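4.2 What people keep, and what they say about it

We expected the interviews on household textiles to be the dull part of the study, and we were delighted to be wrong. Across the 439 households that returned a diary, blankets, throws and covers drew longer and livelier comments than any other kind of object, furniture included. People who had written two words about a sofa filled the margins when they got to the thing that lies over it.

The first pattern concerns age. In Lacerda, the older of our two towns, the textiles that respondents called "the good one" were very often the oldest in the house, and they were seldom used. In Nunuvmont the same phrase was given to whatever had been washed most recently. We had not planned to ask about washing at all. The question was added in April after the pilot diaries came back with so many remarks on it, and it proved to be one of the richest in the whole set. Several respondents described, at real length, the point at which a fabric stops being new, and they did so by touch: it "gives", it "goes quiet", it "stops sliding off".

The second pattern is about movement. We had sorted objects by room, following the Plalon coding scheme, and textiles broke the scheme almost at once. A blanket listed under the bedroom in the first week of a diary would turn up in the kitchen in the second, then in the car. Coders were asked to record the room in which an item was first mentioned, and agreement on that rule was good, but it hides something we find fascinating. For many households the blanket has no room. It belongs with a person or an animal, and it goes where they go. Seventeen diaries said so in nearly those words.

Pattern and colour mattered less than we had guessed. Printed fleece was common in both towns, and respondents rarely explained their choice of print beyond saying that it was cheerful or that it was what the shop had. Where a print was discussed, the talk moved quickly to who had given the item and when. Gifts were remembered with great precision, even when the price and the shop had long been forgotten, and this held for textiles that the respondent openly disliked.

Surfaces deserve a word too. Our diary form offered "bed", "seat" and "floor" as places where a textile might be laid, and the write-in line beside them was used far more than we had allowed for. Tables came up again and again, for sorting, folding, mending or simply having somewhere soft to put things down (Figure 2). The Covow survey used a similar form without a write-in line, so a direct comparison is not possible here, but we would love to see the question repeated. 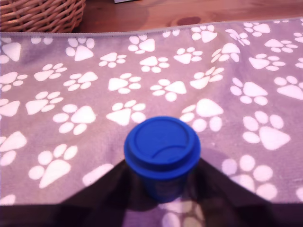

Figure 2. Paw-print blanket laid over a wooden tabletop, with a lidded blue cup.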